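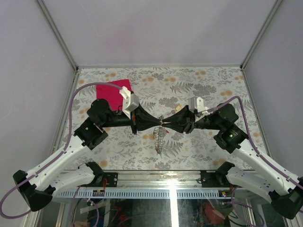 It would be quicker to do it yourself, a woman near the back remarked, and a good many people in the room laughed. The man running the demonstration laughed as well and said she was right. Then he carried on, and so did the arms.

I have been thinking about her remark since I got home from the open day at Drurnon, up on the Hernodum estate. I think it was a fair thing to say and I also think it misses what we had been asked along to look at.

The firm opens its workshop to the public once a year, in June. You put your name down, you get a sticker for your jacket, and you are taken round in groups of 15. Our group had the last slot, at four in the afternoon, by which time the biscuits had gone. There were five stops on the tour. Four of them were what you would expect: a big sorting machine behind a safety fence, a trolley that follows painted lines, a long talk about batteries, and a screen showing a film of all the things we had just seen.

The fifth was the pair of arms. They are mounted at the front of a small bay with plain walls on three sides, and they work over a patterned tablecloth, grey ferns and little orange flowers, much like one my aunt used for Sunday tea. While I stood there the two grippers came together over the middle of the cloth with a thin coil of wire hanging between their tips. After the fenced-off machine, which throws boxes about all day, it looked like very little.

That was the trouble with the whole stop. People had come to see robots being strong and fast. A coil of wire is light, it springs about, and it does not stay the shape it was when you last looked at it. Anyone who has tried to untangle a necklace knows how annoying such things are. But most of us manage it without thinking, so we give a machine no credit for trying.

I would like to see more demonstrations of this sort, and fewer films. The sorting machine is impressive, but I learned nothing from it that I could not have guessed. It does one job, in a cage, with boxes that are all much the same size. The guide told us it handles 3000 of them an hour and we all nodded. I could not tell you whether 3000 is good. With the wire, I could judge for myself, since I know what my own fingers can do with a bit of wire and I could compare.

The other reason is that slow work is closer to what most people want to know. At the end of the tour there was time for questions, and hardly any were about boxes. One man asked when a machine would be able to do up buttons. Somebody asked about laying a table. A woman who looks after her father wanted to know whether he would ever have something in the house to pick up what he drops, and whether she would be able to afford it. The guide said he did not know, and that he would not want to put a year on it. I thought better of the firm for that answer than for anything in the film.

I went to a show at Skaltummont a few years ago where everything worked perfectly. A Maluleke arm poured drinks for two hours and never spilled a drop. It was only on the way out that I heard the glasses had to be put down on marked spots, to the millimetre, by a member of staff. There was nothing dishonest in it. Still, I went home with the wrong idea of what the thing could do, and I expect plenty of other visitors did too.

So I have some advice for Drurnon, for what it is worth. Put the arms first on the tour, while people are fresh. Allow about 20 minutes for them, and take the time out of the battery talk. Let visitors try the same job with a pair of tongs in each hand, which is nearer to what the arms are working with than bare fingers are. I suspect the lady at the back would have enjoyed that. Say how often it goes wrong, and put the figure up on the wall where everyone can read it.

I would also ask for somewhere to sit. The bay is low and those at the front had to crouch if those behind were to see anything.

As for doing it yourself being quicker, it is, and it may be for a long time. The same could have been said of plenty of machines we now have in the kitchen. I don't know that these arms will go the same way. I would go back next June to see how they are getting on, and I would ask for an earlier slot.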